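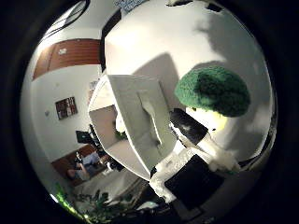 Nongate grasp gating

Nongate is a method for deciding when a robot hand should stop closing on a soft or irregular object. It takes its input from a small camera mounted at the wrist or gripper and uses no force sensor. The method was described by Ankica Radulović in a technical report dated February 4, 2026, and is named after the "non-gated" baseline against which it was first tested.

Background

Grippers that close to a fixed width work well on rigid parts but tend to crush or drop objects whose surface gives way. Knobbly, rounded shapes such as a broccoli floret or a large pom-pom are a common test case, as their outline changes little while the material under the finger is being compressed. Force sensing can address this, but it adds wiring and must be recalibrated when finger pads are replaced.

Method

A wide-angle lens keeps the fingers and the held object in view together, along with much of the surrounding room. A network estimates the motion of surface texture next to the finger pad and compares it with the motion of the finger itself. When the two agree over several consecutive images, the gate closes and the finger command is held. Shadows cast by the object on nearby walls are masked out during training, as they move with the object and can be mistaken for part of it.

Results

The model was trained on 4000 recorded grasps collected in furnished rooms. Evaluation used 70 objects, 27 of them absent from the training set. On the unseen objects, the baseline dropped or visibly deformed 29 percent more items than the gated controller. Most remaining failures involved glossy surfaces with little texture.

Related work

The Astwood controller applies a similar gate to fingertip pressure. Lilodent, a later variant, replaces the texture network with a simpler optical flow estimate and runs on slower hardware.

See also

Sjöberg grasp set
Visual servoing
Slip detection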